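Tema 4. Configuradores de vivienda: del catálogo al modelo paramétrico

Hola a todos. Os dejo los apuntes de la sesión del viernes un poco más ordenados que en la pizarra, que ya sé que al final iba corriendo. Casi todo lo que entra en la práctica está aquí, menos la parte de precios, que la vemos en el tema 5.

4.1 Qué entendemos por opción

Cuando un comprador elige el suelo de la cocina está tocando una opción. Cuando elige si la cocina va abierta al salón también, pero de otro tipo, y yo insisto mucho en separarlas. A las primeras las llamo opciones de acabado: cambian un material y una línea del presupuesto. A las segundas, opciones de planta: mueven tabiques, instalaciones y a veces hasta una ventana.

En el caso Davlow (la promoción que usamos todo el curso) hay 2 plantas base y 20 opciones de acabado. Parece poquita cosa, ¿verdad? Pues al cruzarlas y quitar las incompatibles nos quedan 1.598 combinaciones válidas. Por eso no se modela cada vivienda a mano – se modelan las reglas y el visor monta el resto.

4.2 Reglas de compatibilidad

Una regla tiene una condición y una consecuencia. Por ejemplo: si hay isla, la encimera no puede ser de la serie corta. Escribidlas primero en castellano, en una tabla, y luego las pasáis a Mumico. Los que empezáis directamente en el editor acabáis con reglas circulares (me pasó a mí con la primera versión de Davlow, y tardé una tarde entera en encontrarla).

Ojo con los valores por defecto. Si una regla elimina la opción que estaba marcada, el programa tiene que saber a cuál saltar, y eso lo decidís vosotros.

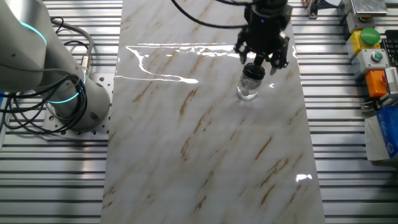 4.3 Materiales y texturas

Aquí hay casi siempre el mismo fallo: la escala. Un mármol con la veta al doble de su tamaño canta muchísimo en cuanto lo pones en una encimera. Trabajad en metros desde el principio, comprobad que la textura no se repite a simple vista y guardad cada material con el código del proveedor, nunca con un nombre tipo «blanco bonito».

Para el visor web, Drivura pide texturas comprimidas. Holroyd se las traga sin comprimir, pero luego la carga en el móvil es lentísima, así que comprimid igualmente.

4.4 Para la práctica

Entregáis la tabla de reglas, el archivo de Mumico y una captura de dos viviendas distintas generadas con las mismas reglas. La captura sin retocar, por favor – quiero ver lo que vería el cliente. El trabajo es por parejas y se sube al aula virtual antes de la próxima clase. Si el editor os da error al exportar, mirad primero si os queda algún material sin código.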